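Paper Bags: Don't Toss Them Yet

I have a thing about brown paper bags. I'd call it thrift, my family calls it hoarding, and the gap beside our refrigerator is on their side. When we moved to Odinthorpe the grocery store here was still packing everything in paper, and I couldn't bring myself to throw out a single one. They're good bags! So over the years I've worked out a whole lot of jobs for them, and a few jobs they're terrible at, and since I got several notes after my December page asking what on earth I do with them all, here goes.

Picking the keepers

Check the bottom first. The bottom of a paper bag is where the layers are folded over and glued, and that's where it'll let go on you, usually on the stairs. Push your hand flat inside and press. If the glued part lifts or feels soft, that bag is going to be a garden bag or a drawer liner and nothing more. If it feels firm, it goes in the good pile.

Then give it a sniff. I mean it. A bag that carried onions will smell of onions for weeks, and so will the dish towels you put in it (ask me how I know). Anything with a grease spot goes straight to the compost heap, torn up small so it doesn't mat together.

Handles I don't care about. If one's come off I pull the other one off too and save it for tying up tomato plants.

Roll the rim

If you only take one tip from this page, take this one. A paper bag standing open on a table wants to fold in on itself, and you end up holding it with one hand and feeding things in with the other and getting cross. Turn the top edge down to the outside, once, all the way around, and then again. It doesn't have to be neat. Mine never are! Scrunch it as you go and the paper softens and stays where you put it, and now you have a sort of basket with a thick, lumpy edge that stands open by itself.

Crumple the whole bag first if it's brand new and stiff. Ball it up, open it out, ball it up again. It feels wrong but the paper gets almost like cloth and rolls so much easier.

For a bag that's going to get a lot of use I put some tape over the rim in the spots where it wants to tear, usually wherever my hand always grabs. I've tried masking tape (dries out and drops off), clear packing tape (fine, but it splits along the fold) and black cloth tape, which wins by a mile. You only need short pieces. A whole ring of tape makes the rim so stiff it won't roll down any further, and you'll want to roll it down as the bag empties so you aren't digging in up to your elbow.
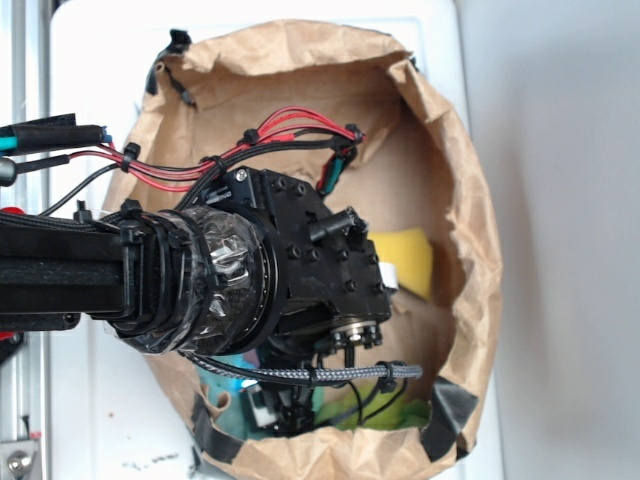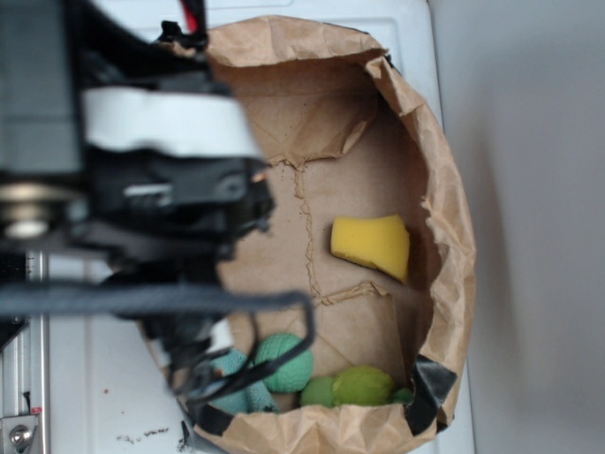

A yellow sponge in the bag both times.

The odds and ends bag

My favorite use, and the one I'd start with. Set one rolled-down bag on the table or the counter before you tidy a room, and anything that doesn't belong in that room goes in it. Sponges, cleaning cloths, little toys, one sock, whatever. Don't walk each thing back to its home as you find it. I used to do that and I'd go upstairs with a stuffed rabbit and come down forty minutes later having rearranged the linen closet. Fill the bag, finish the room, then do one trip around the house with the bag on your hip.

Light, soft things are what it's best at. I wouldn't load it with cans or batteries or anything with a corner. Small heavy stuff finds the seam at the bottom and works at it until you've got a hole.

And one rule that I broke for years: nothing damp. A sponge has to be bone dry before it goes in paper. Squeeze it, leave it on the dish rack overnight, and then it can go in. A damp one will soften the glue and you'll be picking brown fuzz off it forever. Same for cloths. If you really have to carry something wet, put a plate or a lid in the bottom of the bag and be quick about it.

Making the bottom last

Cut a piece of cereal box to the size of the base and drop it in, printed side down if the colors bother you. It takes less than a minute and it roughly doubles the life of the bag in my house. If the bottom has already started to tear, flip the bag over and run a strip of tape along the outside, then put your cardboard in. Taping the inside doesn't do much, the fuzzy torn paper won't hold it.

You can also put one bag inside another. I do this for anything that's going in the car — double bag, roll both rims down together, and they lock each other in place.

Storing them

They breed. I had 90 of them at one point, which I know because I was told to count them, out loud, and it was not my proudest afternoon. Now I keep them standing up in one bag like file folders, and when that bag is full I stop. Anything extra goes to the farm stand out at Whitelaw, where they're always happy to have them. Call ahead if yours is a small stand, they may not have the room.

Keep them off a basement floor. Paper pulls damp out of concrete and silverfish think it's dinner.

Other jobs I give them

Potatoes. Roll the rim down, fill halfway, set another bag loosely on top like a hat. They keep in the dark and still get air.

Ripening pears. Fold the top shut and check every day, as they go from rocks to mush faster than you'd believe.

Shaking out the crumb tray. Put the whole tray down inside the bag and bang it. All the mess stays in there.

Packing a drawer for a move. One drawer, one bag, write the drawer on the side with a marker. When we came from Trornden I did the entire kitchen linens this way and it was the only part of that move I'd care to repeat.

Covering a workbench. Slit down one side, cut the bottom off and you've got a nice big sheet. I keep a few by the glue.

Jobs I've given up on: kitchen trash (you know why), ice cream (same), and gift wrap. Everybody says gift wrap. I've tried ironing the creases out and I've tried stamping over them with potato stars, and it still looked like I was handing my sister-in-law her lunch.

A word on the little ones

If you've got small children, let them have a bag of their own. Roll the rim right down low so they can see in, put in a few soft things, a knitted ball or a crocheted animal, and they'll take them out and put them back for longer than any toy I ever paid money for. When it's squashed flat give them another one. You know I've got plenty.

Next time I'm doing jar lids, so if you have a good way of keeping the pairs together, write in and tell me before I start!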